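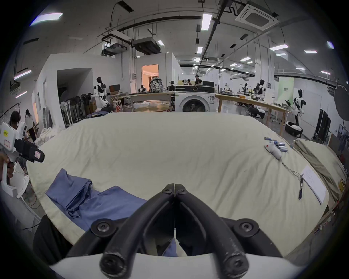
4.2 Laying out before folding

Most written guides to folding clothes start with a garment that is already flat. In our material the flat garment came late. Of the 678 garments in the Bralbridge set, nearly all were first put down in a heap or in loose layers, and a good part of the work went into getting from there to something that could be folded. We call this part laying out. It begins when the garment is first pulled open on the surface and ends with the first fold that is kept.

Laying out was coded separately from folding by two coders, Jonalyn Talavera and Ronaldo Pascual, using the scheme described in Section 3.4. The full set contains 3216 coded moves. A move is one continuous action on the cloth, such as pulling a hem toward the body, turning a sleeve right side out, or smoothing along a seam. Shaking was coded as a single move no matter how many times the cloth was shaken. Where the coders disagreed on the end of laying out, it was usually over garments with one sleeve still tucked under, and in those cases the later point was used.

T-shirts make up 305 of the garments and are treated on their own in the rest of this section. They are the simplest item in the set that still has a front, a back and two sleeves, and the same shirts could be used on every surface. Towels and pillowcases are taken up in Section 4.4. Socks were left out because pairing them is a different task.

The usual order for a T-shirt was hem first. The bottom corners were found and drawn apart until the hem ran more or less straight, and the rest of the shirt followed as far as it would. This gives a good straight edge to work from, but it leaves the slack at the other end. The neck and shoulders then have to be opened out across a wider part of the shirt, with two sleeves in the way. Figure 2 shows a shirt in this state. 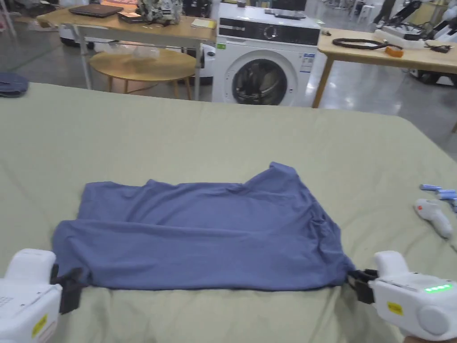

Bralbridge, 2 November 2021

Figure 2. T-shirt on a green fabric-covered surface. The bottom hem is toward the front, and the upper part is still wrinkled and bunched toward the back and right.

The bunching at the far end matters for what comes next. If the first fold is made over it, the ridge stays inside and the finished shirt is thicker on one side. Coders marked a fold as "kept" only if it was not opened again, and a first fold made over bunched cloth was opened again more often than one made over cloth that had been smoothed. It was also common for a shirt to be smoothed from the middle outward after the hem was straight, which moved the ridge toward a sleeve without removing it. Pulling at the shoulders worked better, but it tended to draw the hem out of line, and the hem then had to be set a second time.

The covering under the shirt also played a part. On fabric, jersey cloth grips a little. A corner that has been set tends to stay put while the other is being moved, which helps with the hem. The same grip makes it harder to slide the upper part flat, so the cloth has to be lifted and put down again. A loose sheet adds its own creases, and these can be hard to tell from creases in the shirt, above all where the two are close in color. On a bare tabletop the shirt slides easily and small ridges can be pushed out with one pass, but the whole garment drifts.

We did not find one order that suited every shirt. Starting at the shoulders, as Belmonte and Cabrera proposed in the pilot, gave a flatter upper half and a less even hem. It was slower for long shirts and about even for short ones. Shirts with a heavy printed front behaved more like stiff cloth and were flat after fewer moves whichever end came first.

Two limits should be noted. The size of the surface was not varied independently of its covering, so the two effects cannot be fully separated here. The garments were also used many times between March and the end of the sessions, and cotton jersey softens with handling. Mercado's measurements of fabric stiffness, given in Appendix B, cover only the shirts and were taken once, at the start.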